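Undano Tower Siege for Android - Download v2

Updated 26 Nov 2011
Developer: Hirkstead Games
Category: Arcade / Strategy
Size: 12 MB
Price: Free (ads), full unlock inside the app

Get the new Tower Siege here. Full version, not the demo. Works on most phones and the bigger tablets, check your storage first.

What it is: you hold a tower, goblins come up the hill, you drop stuff on them. Rocks, oil, bees. Gold buys better stuff. 171 levels in this release, the last batch is set in the Tollow marshes and it's hard - save your bees.

New in version 2
- Tollow marshes map pack
- Night levels (turn your brightness up)
- Save slots, finally. One per player
- Fixed the crash when you rotate the phone in the shop
- Fixed gold going negative after a refund
- Sound slider now remembers were you left it
- Smaller download than the May build

Controls
Tap to drop, hold to aim, two fingers to zoom. Left handed mode is under Options, then Screen. Pause is the little flag top right. Back button also pauses, doesn't quit anymore.

Before you install
Uninstall the May build first or the icons double up. Your old save does carry over if you were signed in to your Pirzada account. Not signed in, no save. Sorry. Allow installs from unknown sources in Settings, then switch it back off when your done.

Permissions: storage, network. Network is for ads and the score table, game plays fine offline.

Known problems
Music stutters on some older phones, turn off Rain Effects. Score table is slow in the evenings. Level 12 boss sometimes walks backward - still beatable, fix coming.

Nearly 3,000 downloads from this page so far, thanks all. Ratings and bug reports in the comments pls, include phone model and what level.
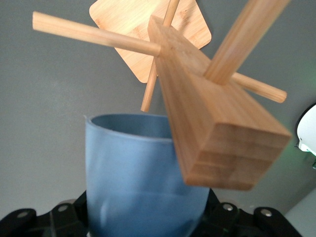

Zubaida Naqvi: Save carried over fine but I lost the fire oil upgrade, had to buy it again. Marsh levels are great. Any chance of a speed-up button between waves? The waiting gets long once your walls are maxed.

Fire oil thing is a known one now, added to the list. Speed-up button is planned for the next update, no date yet.

Download: Mirror A | Mirror B
More from Hirkstead Games
Report a broken link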